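4.2 Unplanned itineraries

Travel writing is fond of the claim that visitors who book little see more. We doubt it. Of the 1,275 trip diaries collected in Stadthorpe up to October, 1,042 gave enough detail to compare what was booked beforehand with what was done on the day. Babaei treats late booking as a sign of confidence, but her diarists were mostly on long trips, and had time to put a bad day right. Ours often had one weekend.

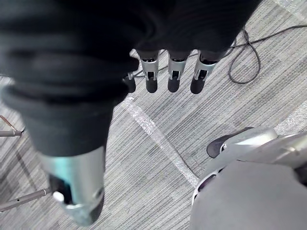

Figure 7a. Robot fingers below folds of black fabric.

Diarists who arrived with only their first nights booked did report more changes of plan. Whether these were welcome is harder to say. Many simply took the driver or tour their host suggested, and then wrote of having found it themselves. The Uvow app, which logs bookings by the hour, suggests that 13 of the most cheerful accounts describe the same day out to Furnus, sold by the same guesthouse. 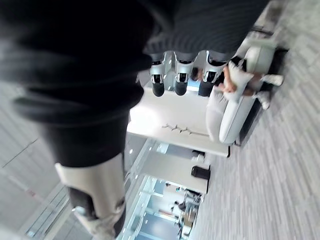 Figure 7b. Robot fingers below a ribbed cuff of dark knit fabric.

Milošević's scale of "openness to chance" does not help much here. It asks people how spontaneous they felt after they got home, when a missed ferry has usually become a good story. We keep the scale in Table 7 for comparison only.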